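Zullstead adds two-handed phase to packing cell demonstrations

Zullstead has begun recording two-handed demonstrations for its small-parts packing cell in Cerkthorpe, the company said on Tuesday. Operators perform each task themselves with a pair of hand-held grippers, and the recorded motion is used to train the control policy for the cell's two arms.

The first task set covers phone accessories. An operator picks a case from a tray, passes it from one gripper to the other, turns it to the required side and places it in a carton. Each operator records 20 runs per item before switching. The target for the first set is 400 accepted runs, of which 200 must include a handover between grippers.

"The handover is where most of our rejects come from," said Adjoa Sulemana, who manages the demonstration work. "If the second gripper closes late, the part rotates and the run is thrown out."

Remote control of the arms was tested first. According to process engineer Amedeo Farina, a handover took roughly 4 times as long that way – too slow for the volume required – and operators tended to over-tighten their grip on flexible parts.

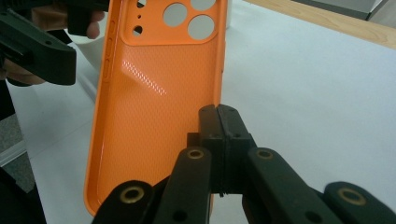

Page last changed: July 7, 2020

An orange phone case held upright over the table, with the gripper fingers closed on its lower portion. Thin-walled parts of this type are gripped low to limit bending at the camera cutouts.

A second task set, covering cable sleeves and folded inserts, is planned for December. Trials on the arms will be run by Yara Nassar's group, with results to be reported separately.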